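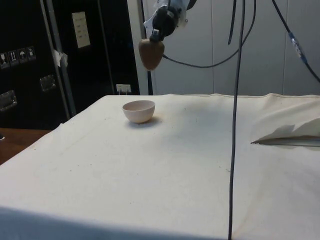 Petit bol rond sur la table nappée de blanc.

Nappes d'atelier : ce qui change en février

Le coton blanc posé sur les tables de travail fait l'objet de la majorité des remarques reçues ce trimestre. Soon-im Won, chargée du linge et des petites fournitures, a repris les consignes de pose et d'entretien. Elles s'appliquent aux salles Lachance et Tuditz dès la prochaine rotation.

Choix du tissu. Le modèle retenu reste le Sosley écru, lavable à 60 degrés. Le blanc optique a été écarté : il renvoie trop la lumière et rend les pièces claires difficiles à distinguer de leur fond. Un bol blanc rosé posé sur une nappe crème se lit surtout par son ombre. Avec un blanc plus froid, le bord devient presque invisible sous l'éclairage du plafond. Les essais sur tissu gris ont donné un meilleur contraste, mais la teinte virait après quelques lavages et les lots ne s'accordaient plus entre eux.

Pose. La nappe est déployée depuis le fond de la table, puis tirée vers l'avant. Le pli diagonal est le défaut le plus courant - il vient presque toujours d'un tissu rangé en quatre et tendu par un seul angle. Tirer par les deux angles avant en même temps, puis lisser à plat de la main, du centre vers les côtés. De légères ondulations sont admises. Un pli marqué sous une pièce de vaisselle ne l'est pas : une petite base ronde bascule facilement sur une surépaisseur.

Bords. Les nappes coupées sur place n'ont pas d'ourlet et s'effilochent. Le côté irrégulier doit être rabattu sous le plateau quand la longueur le permet. Un pan relevé sur le dessus réduit la surface utile et projette une ombre sur la zone voisine. Les prochaines livraisons seront ourlées d'usine sur les quatre côtés, avec un retour de 2 cm. Les coupes brutes encore en stock seront écoulées en priorité dans la salle Tuditz.

Taches et points sombres. Les petites marques grises ou noires se brossent à sec avant toute humidification. Mouiller d'abord fixe la poussière dans la trame. Si la trace persiste, appliquer du savon neutre, laisser agir, rincer, puis passer en machine. Pas de chlore : le crème jaunit par plaques. Une nappe qui garde des points dispersés après deux cycles reste utilisable pour les travaux courants et change simplement de pile.

Vaisselle. Les petits bols à paroi lisse se posent ouverture vers le haut, à distance du bord avant. Le fond de la table est moins exposé aux passages et aux coups de manche. Essuyer la base avant la pose évite les auréoles, surtout en sortie d'évier.

Stock. L'armoire Nusent contient 332 nappes, toutes tailles confondues. Les pièces sont désormais roulées et non pliées, étiquette côté porte. Les serviettes assorties sont commandées par lot de 1 000 et restent sur l'étagère basse.

Les demandes de remplacement se déposent dans le bac de Soon-im Won avant 16 h, avec le nom de la salle et la longueur de la table. Le linge à laver va dans les sacs en toile du couloir, sans nœud.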